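Consumer Claims and How to Read Them
Handout 2: Furniture labels, test figures and "solid wood"

Updated May 20, 2018. Bring it to the October session too.

Start with the word "wood" on a label. It tells you very little. A seller can say "wood finish," "wood look" or "real wood" and mean three separate things, and I have yet to meet a shopper who was told which one at the register.

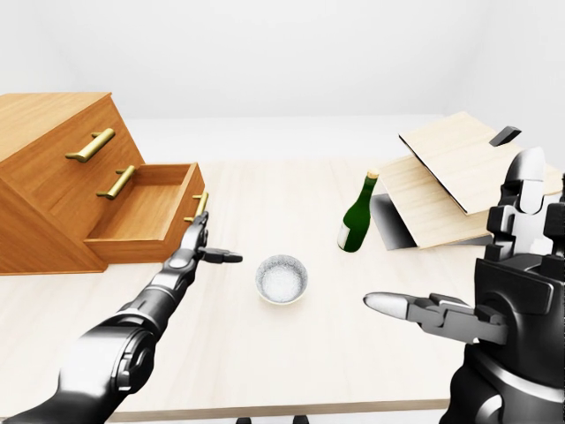
The Dretura catalog is our main reading. It says its drawers were "tested to 50 pounds." Tested how? One pull, or thousands? Was the weight spread out or piled at the front? The catalog is silent on all of it, and I would treat the number as decoration until someone produces the test report.

Travisell does a little better. It gives 300 open-and-close cycles, then calls this "a lifetime of use." Open a drawer 2 times a day and you reach 300 in five months. Whose lifetime? 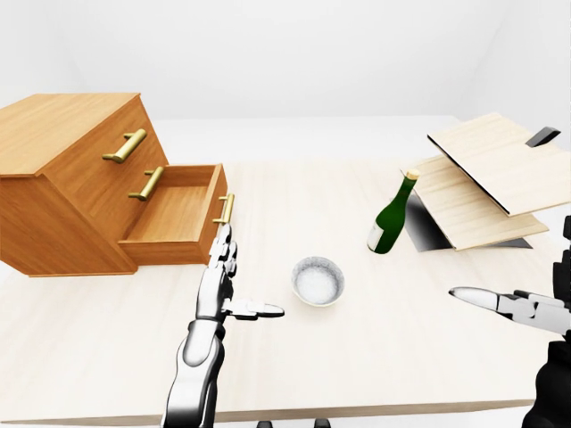
Reviews and surveys

Espinoza advertises 830 happy buyers. Before you are impressed, ask:
How many buyers were there in all?
Who picked the ones that got asked?
Did they get a coupon for answering?

I wrote to the company with the first question and got a brochure back.
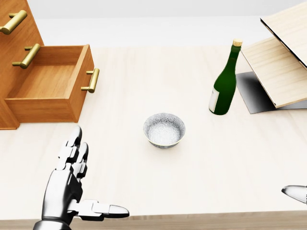 Wavham prints its return rate, and I give it some credit for that. But returns are a poor stand-in for quality. A heavy item with a high shipping fee gets kept even when the owner can't stand it.

For next time: find one claim with a number in it, on any household product, and write down what you would need to see before believing it. One page. Slogans without numbers don't count.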